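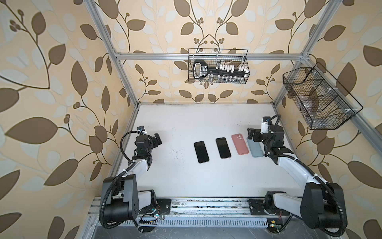

The phone task has taken up most of my month. The idea is simple enough: phones are lying on the table, and the two arms have to sort them. I drive both arms by remote control from a pair of leader handles at my desk, and everything I do gets recorded. When there are enough good recordings, Ramesh Shakya trains a model on them and we see what the arms can do without me.

The target for this round is 767 recordings. We started with 2000 on the plan and cut it down after the last round, when the extra runs did very little for the result. I do sets of 100 and then take a long break, as my wrists get stiff and my driving gets sloppy.

Phones are harder than the blocks we used before. They're thin, they lie flat, and the fingers want to slide over the top. What works for me is coming down beside the phone, touching the table lightly, then closing on the long edges. If two phones are close together, I nudge one away first. I used to try to squeeze a finger into the gap, and I threw out a lot of runs that way.

The cases matter too. Two of the phones are black, and the other two have cases, one coral pink and one light blue. I find the cased ones easier to hold. Bernadette Oyelaran drives the arms in the mornings and prefers the bare ones, so we don't agree on that.

We do agree on these rules now:

- Change the layout before every run, including which phones are face down.
- Use the arm that's closer. Don't reach across.
- If you drop one, pick it up and keep recording.
- If you stop to think for more than 7 seconds, throw the run out.

The third rule is new. In the Brernwood round we deleted every drop, and the model had no idea what to do when it lost its grip. It just went on to the next step with nothing in its hand. Now the drops stay in, along with the recovery.

I still rush the release. On playback I can see myself opening the gripper while the phone is a little above the table, and the model will copy that if I keep doing it. So for the next set I'm going slower on the way down. Ramesh wants the files by the end of December, and I have two more sets to record before then.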